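The Long Count in Betelgate

Modupe Okonkwo keeps the petition sheets in a shoebox by her front door. She needed 1,000 names by the end of February to force a public vote on the Sorkari parking lot, which the town council agreed to sell for an apartment block. She turned in her first batch 85 short.

"People sign twice, or they live over the line in Girkitz," she said. "You lose those."

The town charter gave her two more weeks. She spent most evenings outside the Moon, the diner across from the lot, and came back with 100 more signatures. The clerk is still checking them.

The council says the sale will pay for a new water main -- a repair it has put off for years. Okonkwo doesn't dispute the need. She wants the price made public first. 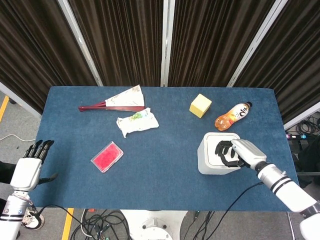 Chopsticks, their paper sleeve and a crumpled wrapper on a dark blue tabletop.

If the names hold up, the question goes on the spring ballot.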